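Trodard Community Boards » Home Office & Desk Life
10 September 2024
Thread started by Golshifteh Ansari (posting as golsh_a)

Does anyone really work better at a tidy desk?

golsh_a
OK so I need opinions, because my sister and I have been going back and forth on this for weeks and she's started sending me articles. I work from home four days out of the week, doing bookkeeping for a couple of small places (a bakery supply outfit and a dog groomer, mostly) and my desk is a disaster by any normal standard. Receipts, two mugs, a stapler I don't use, hand cream, a birthday card I keep meaning to mail. She came over, took one look and said she'd lose her mind in there.

Thing is, I get my work done! I know where everything is. But she planted the seed, and now I sit down in the morning and look at the pile and feel kind of guilty before I've even opened the laptop. So last weekend I cleared the whole thing. Everything off, wiped down, put back only what I needed. It looked great and I spent the next two days walking to the hall closet to get things.

So which is it? Do you clear your desk at the end of the day, or do you let it ride? And if you switched from one to the other, did it stick?

maplesidepete
Clear desk, every night, been doing it for years. Takes me 6 minutes. I put the pens in the drawer, push the chair in, turn off the lamp, and then I'm done with work in my head too. When I used to leave papers out I'd walk past the room after dinner and get pulled back in to "just check one thing" and lose an hour.

I don't think it's about productivity at all, to be fair. It's about having an off switch. If you live in a small place you need one.

quillandbean
Pete I love that for you but I have tried it and it does nothing for me except hide the stuff I'm supposed to be doing. If a bill goes in a drawer, that bill is gone. I found a library book in a drawer once that I'd been paying replacement on. Out of sight really is out of mind for some of us and I wish the tidy people would believe that.

My whole system is piles. Left pile is urgent, right pile is whenever, the floor is taxes.

rowdy_lin
"The floor is taxes" is going on a mug.

DeskHermit44
Gonna be the grump. Piles are not a system. I worked in an office with a guy who had piles and every time he was out sick the rest of us spent half the morning digging for a purchase order. If someone else can't find a thing on your desk in a minute or two, then you don't have a system, you have a good memory, and that goes eventually. Mine did.

quillandbean
Hermit, I live alone with a cat. Who is coming to find my purchase orders?

DeskHermit44
You are, in ten years.

golsh_a
Ha, OK, both of you. I do see what Hermit's getting at. One of my clients asked for an invoice from spring and I found it under the placemat I eat lunch on. Found it fast! But still.

Pete, where does the stuff go though? That's my real problem. I don't have drawers. My desk is a table, four legs and a top. So "put it in the drawer" isn't an option and every box I put on the floor turns into a footrest.

maplesidepete
Ah, I was picturing a proper desk. In that case get a rolling cart. Three shelves, goes under or next to the table. I have an old Vistberg one in the garage that I used before I had drawers and it was great, although one wheel never sat right and it wandered. At night you roll it into a corner and throw a dish towel over the top if you really hate looking at it.

tallgrassmona
Second the cart!! I do sewing and household paperwork on the same table and the cart is the only reason I'm still married. Top shelf is whatever I'm in the middle of, middle shelf is sewing, bottom is paper. When it's supper I swing it around and we eat. I did try one of those hanging fabric organizers first and it pulled right off the wall and took a chunk of paint along, so don't do that, or do it but find the stud.

One thing though, measure under your table before you buy. I didn't and mine is too tall by about a thumb. It lives next to the fridge now — not the worst spot, since I do a lot of my paperwork standing up anyway.

rowdy_lin
I want to stick up for the middle ground here because this always turns into Team Empty vs Team Chaos. I did a thing last fall where I took everything off my desk and put it in a laundry basket behind my chair, and then whenever I needed something I pulled it out and it got to stay on the desk. At the end of the month whatever was still in the basket got put away for real or tossed.

What stayed out surprised me. I thought I was a big notebook person and I didn't pull a notebook out once. But I went and got the little desk calendar on day one. Also lip balm. Also a rock my nephew painted, and the rock stays forever, I don't care what anyone's article says.

DeskHermit44
That's the first sensible thing in this thread. The rock can go on a shelf.

rowdy_lin
The rock will not be going on a shelf.

ferncreek_dad
Late night lurker, first post in ages. I wonder if some of this comes down to what kind of work it is. I do design stuff for signs and I want samples out where I can see them. My wife does phone support and wants nothing in front of her but the screen and a glass of water. We tried sharing a desk for one whole winter. We do not share a desk now.

For golsh, bookkeeping seems like it could go either way? You've got paper but you've also got to concentrate on columns. I'd be worried about spilling on something, more than anything.

golsh_a
Oh I've spilled. I've spilled on a whole quarter of dog groomer receipts. They were legible but they smelled like vanilla creamer until I boxed them up.

And yes on the concentrating. I noticed on the two clean days that I did get through the bank matching quicker, I think. But I also got up way more. So maybe it evens out? I really can't tell, and I'm not going to start timing myself, I'd go nuts.

quillandbean
Please don't time yourself. I had a supervisor who made us do that and I have never forgiven the woman.

tallgrassmona
Can I bring up the fun stuff for a minute? Everyone's talking carts and piles, but for me the desk has to be a place I like sitting at. I bought a Tukska lamp on clearance in a color I'd never have picked and it cheered up that whole corner. My daughter puts cartoon stickers on everything and I used to peel them off and now I leave them. If I've got to sit there and argue with the insurance company, I'd like something silly to look at while I'm on hold.
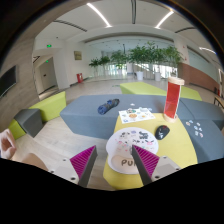

And hold is long, people. I had the music memorized by the end of August. So I'd say figure out which bits make you happy and which bits are only there because you set them down and never picked them back up. The second kind can go. I had a tape dispenser with no tape in it on my desk for most of a year!

maplesidepete
Mona's right, and I'll admit to one silly thing. I've got a postcard from Te Moana propped against the monitor, been there so long it's faded. It does not go in the drawer at night.

DeskHermit44
So the clear desk isn't clear.

maplesidepete
It's clear apart from the postcard.

quillandbean
I'm enjoying this more than I should. Pete has a pile of one.

ferncreek_dad
Question for the cart people, do they hold up? I looked at a couple and the cheap ones seem flimsy, but I don't want to pay 300 bucks for something to hold envelopes.

tallgrassmona
Mine was way less than that, secondhand. Check the wheels and lean on the top shelf before you hand over any money. If it sways with nothing on it, it's going to sway a lot worse with a printer. Metal mesh ones have been fine for me but small things fall through, so line the shelves with something. I cut up an old vinyl tablecloth.

DeskHermit44
Or a filing cabinet. Two drawers, sits beside the table, lasts forever, and you can put the lamp on it. I don't understand why everyone wants wheels.

rowdy_lin
Because some of us eat at that table, Hermit!

golsh_a
OK, reporting back on where I've landed so far. I'm doing Lin's basket thing, started this morning. Everything went in, and I've already pulled out the calculator, one mug, the hand cream and the current month's folder. The stapler is still in there and I don't think it's coming back.

I'm going to look for a used cart too, with Mona's thumb warning in mind — I measured and I've got less room under there than I thought because of a crossbar. And I'm trying Pete's end of day thing, but only for paper. Paper goes in the folder, everything else can stay where it is. My sister says that's cheating.

quillandbean
Your sister doesn't have to sit there. Did you mail the birthday card?

golsh_a
It's in the basket.

DeskHermit44
Mail the card.

Page 1 of 1 | Contact the moderators | © Trodard Community Boards | Back to top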